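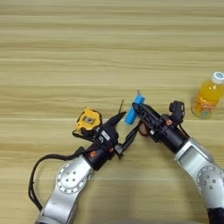
I spent most of last weekend on the kitchen table. We bought it secondhand from Gisela Meinecke when she moved out of the apartment upstairs, and for years it lived under an oilcloth with lemons printed on it. When the oilcloth finally cracked along the fold I took it off and decided to leave it off. The wood is a light one, beige and tan with cream between, and the grain runs in straight stripes from left to right. It looks good with something bright on it. A light blue block stands out against it right away, and so does a yellow tape measure. I had forgotten any of that was under there.

The top was sticky in places and dull everywhere else. I washed it first with warm water and a little dish soap, wrung the cloth out hard, and let it dry overnight. Then I sanded by hand, always along the grain. Mio Tsuji offered me her electric sander and I said no, because the last time I used one I left swirls in a shelf that still bother me. By hand it took two evenings and most of a pack of sandpaper. My shoulder let me know.

For the finish I went back and forth between oil and lacquer. Wouter Lambrechts did his dining table in lacquer and it is tough, but he got a scratch in it over the winter and now he has to do the whole top if he wants it gone. With oil you can rub out one spot and go over it again. So oil it was. I put on 3 thin coats with an old T-shirt and wiped off the extra after each one. The rags went outside, laid flat to dry, as the can says to do. Oily rags in a ball can catch fire on their own.

The second coat went on too thick near one end and stayed tacky into the next day. I rubbed it down with a dry cloth, waited another day, and it came around. If I did it again I would use half as much.

Total cost was 70 dollars, and that includes a pair of gloves and a new brush I never opened. The brush is going back.

We are using coasters for now, and a folded towel under the dish rack. The chairs are next, probably in July. There are 4 of them and they don't match, and I haven't decided whether I want them to. Two have spindles, so I am not looking forward to the sanding.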